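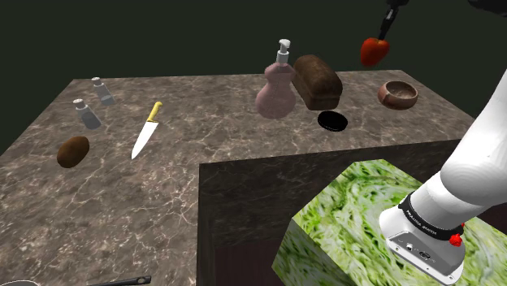

Slide 1. Sim kitchen, pepper in the gripper, second arm on the right.

Notes for the gripper comparison talk. Yevdokiia speaking, Zlata on the laptop. Keep it under 20 min, leave room for questions.

OPENING
Say hi, say names. Zlata Nechyporuk did the controller side, I did grippers and cameras. Everything tonight is sim. No hardware numbers. Say it twice, people always ask.

Question we started with: two grippers, Nurley and Darkley, same kitchen, same objects. Which one do we build the next round on?
Nurley = narrow fingers, light. Darkley = wider pads, slower close.
Don't get into pricing.

WHY A KITCHEN
Mixed shapes. Pepper is lobed and shiny, potato is lumpy, knife is flat on the counter, soap bottle has a waist. Bowl has a rim. Good spread without us building anything special.
Point at the pepper on the slide. Clear of the counter, nothing touching it. For a lift to count we want that kind of clearance, held for two full seconds.
Marble is a pain for the cameras btw. Brown potato on brown and gray veins, segmentation kept eating the edges. Come back to this.

SETUP (fast, one min max)
2,433 attempts total. Threw out 228 where the physics blew up or the object spawned inside something. Leaves 2,205.
Same start poses for both grippers. Same seed list.
Controller: Jadoon, default gains first, then Zlata's tuned set.
Time limit 200 control steps per grasp. After that it's a fail, no partial credit.

RESULTS
Do NOT read the table out. Three things only:
- Round stuff: no real difference. Pepper, potato, both grippers fine.
- Flat stuff: Darkley bad. Pads too thick to get under the knife handle, it pushes the thing along the counter. Nurley gets the handle if the approach is steep.
- Bottle: Darkley wins easily. Nurley pinches the waist and the bottle swings, then the pump head hits the wrist. Lost a lot of runs that way.

If somebody asks about the bread: yes it went badly, collision mesh was wrong, we fixed it late. Those runs are in the 228.

CAMERAS
Two positions tried. One looks across the counter, one sits off behind the shelving and is rolled over quite a bit. Next slide.
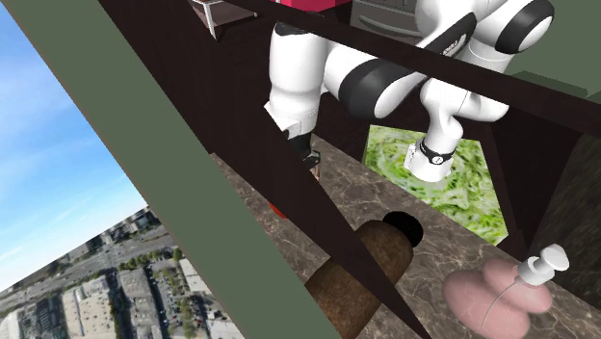 Slide 6. Rolled camera, looking past the shelving to the arm and the pink bottle.

Let them look for a sec. It takes a moment to find up.
Rail goes right across the arm. Beam covers a chunk of the counter. Sky and city on the left are just backdrop, the depth net still tried to use them, Zlata has a funny plot if there's time.

Reason to care: we wanted to know how the policy copes when the view is bad. A camera in a real kitchen gets bumped. Someone hangs a towel on it.
Result: the policy trained on the clean view only drops hard on this one. Trained on both, it holds up ok on the bottle and less ok on anything lying behind the dark panel.
Point at the brown cylinder, partly behind the panel. Worst kind of case for us. Arm goes to the part it can see and closes on the end.
We tried 270 extra runs with just the roll removed in software. Helped some. The blocked parts stay blocked, obviously. So roll is the cheap problem and the rail is the expensive one.

CONTROLLER (Zlata takes over, hand her the clicker)
Default gains overshoot on the way down. Tuned set is slower but stops teh bounce at contact.
Tuned set helped Nurley more than Darkley. We think the wide pads were hiding the overshoot. Not proven.
One warning: the tuning was done on the pepper and the bottle. Might be overfit to those. Say so before somebody else does.

WHERE WE LANDED
Nurley for the next round, with a softer fingertip to deal with the bottle. Darkley stays in the repo, config still works.
Keep both cameras in training. No more clean view only.
Asked the Holtitz people if we can borrow their object set, they said probably July. More flat things please. Spatulas, lids.

LIKELY QUESTIONS
Why not suction? Out of scope, also the pepper.
Is the code open? After cleanup. Dont promise a month.
Does it transfer? Dont know yet. No hardware runs.
Why does the counter look so busy? Wanted a background the cameras would find hard.

Last slide is the repo link, leave it up during questions. Check the projector cable BEFORE, the adapter is in Zlata's bag.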